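Knitted work glove

A knitted work glove is a seamless hand covering made on a small circular or flat glove-knitting machine, usually from cotton, polyester or a blend of the two. It is worn for light manual tasks such as gardening, carrying boxes, sorting and household cleaning. The type is also known as a string-knit glove.

Construction

The glove is knitted in one continuous piece, beginning at the fingertips and ending at the cuff. Elastic thread is normally worked into the cuff so that it holds to the wrist. The edge is then overlocked, often in a colored thread that identifies the size. Most plain knitted gloves have no left or right - each will fit either hand - and they are commonly sold in white, gray or undyed yarn.

Thickness is expressed by gauge, the number of needles per inch on the knitting machine. A low gauge gives a thick, open fabric. Higher gauges are thinner and allow better feeling in the fingers. Some versions carry dots or a dipped coating on the palm to improve grip.

Local production

In Flulldale, knitted gloves were produced by the Sodix works, which employed 262 people at its height and supplied orchards in the Wihongi district. The local historian Rangi Faulkner records that growers ordered them in lots of 2,000 pairs before the July picking season. A smaller workshop at Horau finished cuffs by hand.

Care and storage
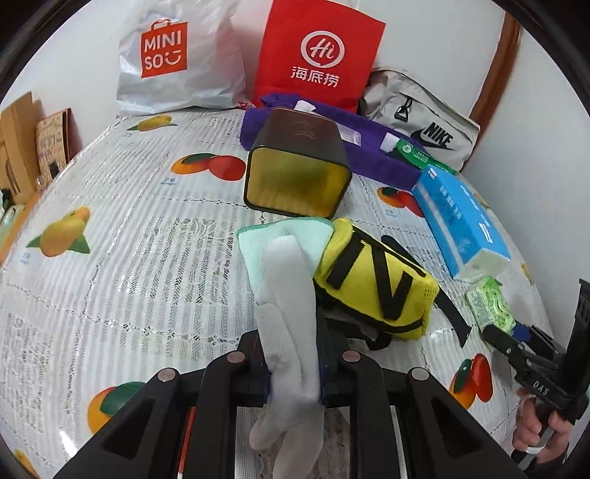
Knitted gloves are generally machine washable in warm water and are best dried flat, as high heat may shrink cotton yarn and weaken elastic. Marks on pale yarn tend to remain noticeable, even when faint, as with the faint gray smudge on the fabric by the white-gray glove among the cloth and yellow pouch on the tablecloth. Pairs may be folded together at the cuff and kept in a drawer or fabric bag. Gloves with holes at the fingertips are usually discarded or cut up for use as cleaning rags.

See also: Gardening glove; Mitten; Glove knitting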